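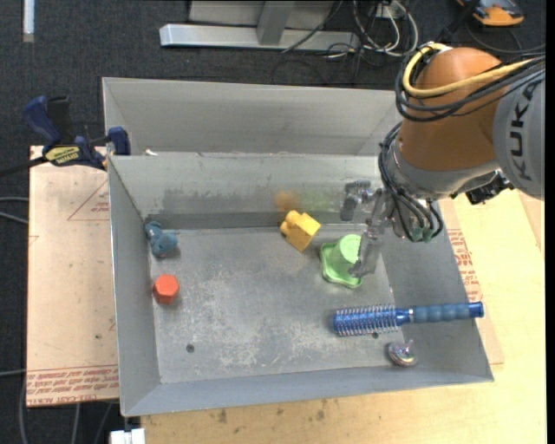 Noise Levels in the Farkgate Reading Room
Term project report
Ilari Koivisto

1. Background

The reading room on the second floor of the Farkgate library is meant to be a quiet area. Students have complained for two years that it is not quiet, and the usual answer is that the street is to blame. I wanted to find out how much of the noise comes from outside and how much comes from inside the room.

2. Method

I took sound readings at four tables during March. Table A is by the street windows, B is in the middle, C is next to the printer alcove, and D is against the back wall. Each reading lasted 60 seconds and I wrote down the average and the highest level. In total I took 328 readings, split evenly among the tables. I used a handheld meter from the physics lab and checked it against a second meter before starting.

I also kept a log of what was making noise during each reading -- traffic, talking, chairs, printer, doors. When two things happened at once I logged both.

3. Results

Table C was the loudest on average, and table A came second. The highest single reading was 71 decibels, at table C, when the printer was running and someone was closing the paper drawer. Table D was the quietest in the morning but not after lunch, when the group rooms behind the wall were in use.

Traffic showed up in the log most often at table A. At the other three tables it was rarely the main source. Chairs were a bigger problem than I expected. The floor is hard tile and most of the chair legs have lost their felt pads.

4. Problems

I lost one afternoon of readings to a flat battery and had to repeat them the next week. I also could not measure in the evening, because the lab wants the meter back by 5 p.m. Evening use may be different.

5. Suggestions

Move the printer into the hallway, where there is already an outlet. Replace the felt pads on the chairs. New windows would help table A, but they cost far more and would do little for the rest of the room.

The full log is in Appendix A, sorted by table and time of day.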